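Looking After the Prelard Gripper Pair
Project report, Murali Venkataraman

The course gave us two Prelard hand-held grippers in August, along with a manual that stops at page 25. My job was keeping them alive on the mezzanine.
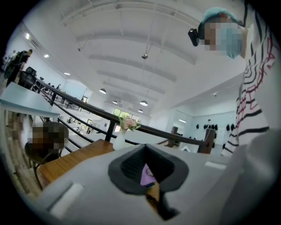

Routine checks
Every 10 takes I wiped the lenses and looked over the jaws for lint. Cloth is our test object, so there was always lint. The marker cubes got a dry wipe and a stern look. 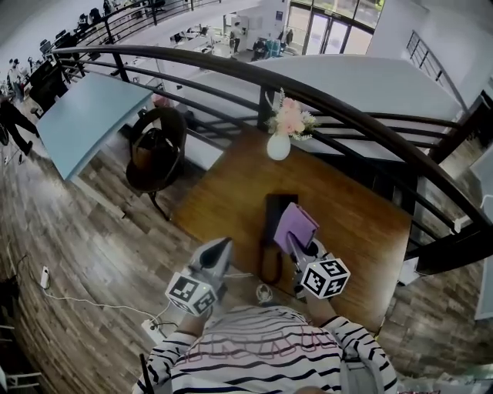

Fig. 2. Both grippers in hand, lilac cloth over the tray.

We logged 1,960 takes against a target of 2,000. The Bruvport charger accounts for most of the difference.

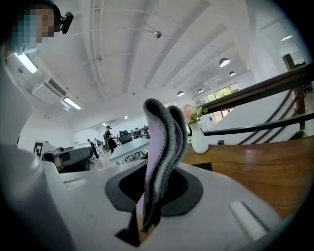
Jaw alignment took up more of my semester than I had promised my advisor. A finger that sits slightly crooked will still hold a foam block and look very pleased with itself. A knit folded double, pinched down in the collar, is a harder test, and I used it after every screw adjustment. The remaining play is in the left finger, and the spare is on order from Chettiar.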